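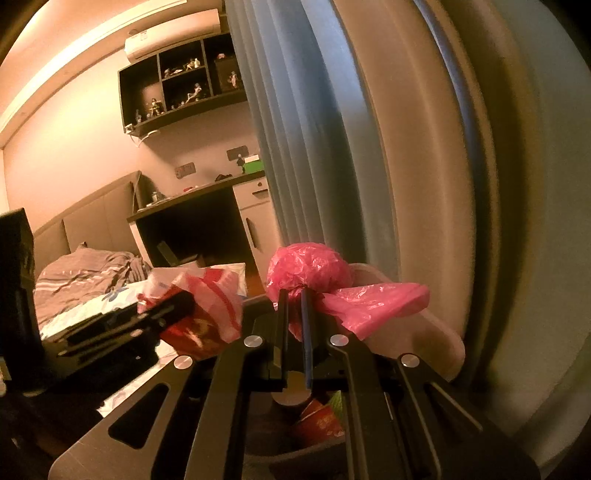
Betting Account Rules: Frequently Asked Questions

Who can open an account with Mallel?
Anyone aged 18 or over who lives in a licensed area. One account is allowed per person.

When is a bet accepted?
A bet stands once it has a reference number and appears under Open Bets. A stake shown on the slip has not been placed.

What happens if a match is abandoned?
Bets are void unless the match is replayed or completed within 36 hours of the original start time. Markets already decided – first scorer, for instance – are settled as normal.

What is the smallest stake?
The minimum is 2 credits on single bets. Multiples may carry a higher minimum, shown on the slip.

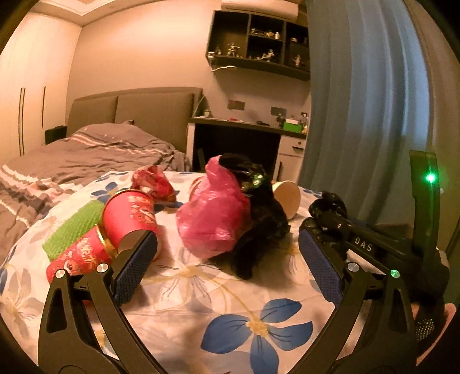

How are dead heats settled?
The stake is divided by the number of tied runners and paid at full odds. The remainder of the stake is lost.

Can I lower my deposit limit?
Yes. A lower limit applies at once. A request to raise a limit is held for review and must be confirmed a second time.

How long are withdrawals held?
Requests over 100 credits may be held while identity documents are checked. Smaller requests go to the next payment run.

How do I dispute a settlement?
Write to Lungile Baloyi, Settlements, at the Cakthorpe office and quote the bet reference. If you disagree with the reply, ask for the case to be passed to Eyvindur Skov. Disputes on bets settled before October are handled under the previous rules.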